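Using an Old Desktop as the Controller for a Workshop Robot Arm

24 Jun 2019

Most arm builds now put a single-board computer at the base and call it done. I had my doubts about that, and I also had doubts about the people who say any old office PC will do the job. These are my notes from doing it the second way in the shared shop at Ferham, including the places where I would stop and reconsider. 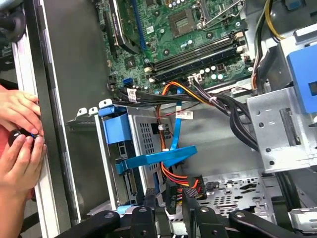
Before you start

Decide whether you need this at all. If your arm only replays saved positions, the microcontroller it came with can do that without help, and a desktop under the bench will add noise, dust and a power bill. I wanted to run the motion planner and a camera on one machine, and the small board I tried first could not keep up with both. If that isn't your problem, close this page and save yourself an afternoon.

You will need:

An old desktop with a case that opens without a fight
A matching processor, memory and power supply
A small solid-state drive
A powered USB hub
A separate supply for the arm
A latching emergency stop button
Screwdrivers, cable ties, a flashlight and compressed air

Do not power the arm from the PC supply. I have read several cheerful posts claiming the spare drive connectors are good enough. Motors pull current in bursts, and I don't want those bursts on the same rails as the computer that is supposed to tell the motors to stop.

Step 1. Strip it before you trust it

Unplug the machine, hold the power button in for a few seconds, and lay the case on its side. Touch bare metal on the case before touching anything else, and keep doing it as you work.

Take out what you won't use. Optical drives go first, then old expansion cards. Leave the drive cage alone if it adds stiffness to the case. I have taken one out of another machine to gain space and got a side panel that buzzed for the rest of its life.

Blow out the dust outdoors. Hold fan blades still with a finger while you do it.

Step 2. Check the board

Look straight down at the processor socket under a good light. On boards with pins in the socket, a bent one can give you faults that look exactly like bad software, and you will lose a weekend blaming the driver. Check the tops of the capacitors too. They should be flat. A domed or crusty one means the board goes to recycling, however much you paid for it.

Then fit the processor, lower the lever without forcing it, and add thermal paste and the cooler. The advice on how much paste to use is endless. A small blob in the middle has always worked for me.

Step 3. Sort out the cables

Old cases come with a thick loom that wants to sit over the memory slots. Push it toward the drive side and tie it loosely. You will be cutting those ties again, so don't pull them tight yet.

Follow each data cable from end to end with your fingers before you plug it in. Mark both ends with tape. Printed labels on cables usually tell you about the manufacturer and nothing about where the other end goes.

Keep the motor wiring out of the case completely. I have seen builds with the motor drivers screwed to the floor of the case because there was room. There was also a great deal of electrical noise, and the encoder readings jumped whenever the shoulder joint moved.

Step 4. First boot, with no robot

Connect a monitor and keyboard only. Go into the firmware settings and do the following:

Turn off sleep and any power-saving mode for USB
Set the machine to stay off after a power failure
Set the fans to a fixed speed if the option is there

The second setting matters. A controller that starts itself after an outage and reconnects to an arm is asking for trouble.

Install the operating system and leave the machine running for 48 hours with a memory test and a processor load taking turns. This is dull and everybody skips it. Mine failed on the first attempt with a bad memory stick, which would have been far less pleasant to find with the arm holding something.

Step 5. Wire the stop button

The emergency stop must cut power to the motors directly. It must not send a message to the PC asking for power to be cut. I would have thought this obvious, but the Halell kit instructions show the button wired to a USB input board, and plenty of people follow them.

Put the button where you can hit it without reaching across the arm. Test it with the motors on and the software frozen. If the arm is heavy enough to drop when the power goes, support it first.

Step 6. Connect the arm

Plug the arm controller into the powered hub and the hub into a rear port. Front ports on old cases hang off a long thin lead and I don't trust them.

Start Talavera, or whichever control program you use, at its lowest speed. Move one joint at a time. Check the direction against the screen and write it down. On my first run joint 2 went the wrong way, and at low speed that was only annoying.

Limit the base joint to 90 degrees of travel until every cable has been checked for snagging. Open it up later.

Was it worth it?

Partly. The planner now runs without stalling, and the camera no longer drops out when the arm moves. On the other hand the box is large, the fan is audible across the room, and the Neltham shop got similar results from a used laptop with far less work. I would look for a laptop first.

I also see people promising that a bigger computer makes an arm more accurate. Mine has exactly the same slop in the wrist that it had in January. If your gears are loose, spend the money on gears.

Common faults

Arm disconnects when it starts moving: check the hub supply, then the grounding of the motor supply.

Machine beeps and won't start: reseat the memory, then look again for a power plug you left off.

Jerky motion only when the camera is on: move the camera to a port on the other USB controller.

Error 9 at startup in Talavera: on my machine this was the stop button still latched. Twist it to release, then restart the program.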